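Friday at Rolbridge, or how I went to look at grippers and came home with a spreadsheet

Our café group sent me to the Rolbridge open day with a notebook, a visitor lanyard and no authority to sign anything. Ihor Horobets, who looks after our equipment budget, had been very clear on the last point. Twice in the car park.

The showroom half was what you'd expect: a Kunetti arm behind glass, a bowl of mints, a brochure with the prices left out. The work benches out the back were far better value. Paper cups are the thing we'd want handled, all day and in seven outlets, so that's where I parked myself.

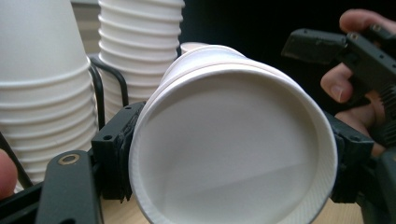 What should a small buyer budget for besides the arm itself?
Fingers, pads, mounting, guarding, training and somebody's time when it sulks. Rolbridge's own planning sheet puts the arm at less than half of the first-year spend.

I put this to Onyekachi Bako from their applications team, who cheerfully agreed and then added freight. She reckons most first quotes forget spare pads altogether. Ours, from Sisotine, forgot them and also misspelt our name, but it did include 200 hours of "enablement", a word I've asked them to price separately.

Larger, smoother things than cups were getting a turn as well, and I stayed for that, having already finished the mints. 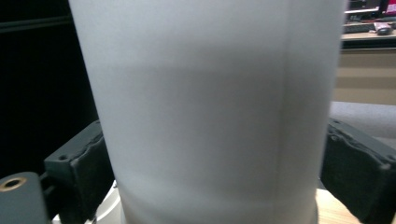

Lease or buy was the other argument on my list. Quansah will lease over 67 months, a term I can only assume was chosen by dartboard, and the maintenance cover stops well before the payments do. Buying outright hurts once — and then Ihor has to find room in the November round, behind the dishwashers.

My recommendation is a paid trial at one outlet, with our own cups and a fixed ceiling on extras. Parking was $70, receipt attached.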